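Frequently asked questions about Brokside

Thank you for stopping by! We get a lovely lot of messages about Brokside, our little puzzle game set in a flooded market town, and we do try to answer each one, but the same few questions keep coming round, so we've gathered them up here. If yours is missing, do write to us and we'll add it when we next tidy the page.

What sort of game is it?

A slow one, mostly. You row from house to house, pick up parcels and work out who they were meant for. There are 68 puzzles in the main story, and you can leave any of them half done and wander off to do something else.

Do I need to have played Vasel first?

Not at all. Vasel was our first game and a couple of its characters turn up in the ferry chapter, so you may smile at a joke or two if you know it, but the story stands on its own feet.

Will it run on my old laptop?

Very likely, yes. We tested it on some properly elderly machines, and it's happiest at 1,080 lines with the rain effects turned down (you'll find those under Display, then Weather). If it stutters, try closing your browser first, as that cures it more often than you'd think.

How big is the team?

Small! Pudent is a handful of us sharing one room and a kettle, with music from our friends at Sarantis, who also did the sound for the boats.

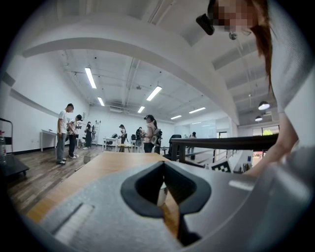
White walls and wooden floorboards in the workspace.

Can I play with a friend?

You can, on the same screen, with one of you rowing and the other reading the map. We'd love to offer online play one day, but it's a great deal of work for a studio our size and we'd rather not promise it.

I've lost my save. Is it gone for good?

Probably not, so please don't start again just yet. The game keeps your last 20 saves in a folder called Backups, and you can load any of them from the main menu by choosing Older Journeys.

May I stream it or put videos online?

Please do, and there's no need to ask. Almost 3,000 people have joined our forum, many of them after watching someone else play, and we're very grateful for it.

When is the next update?

We're aiming for June. It adds larger text, a left-handed rowing option and the bakery puzzle fix.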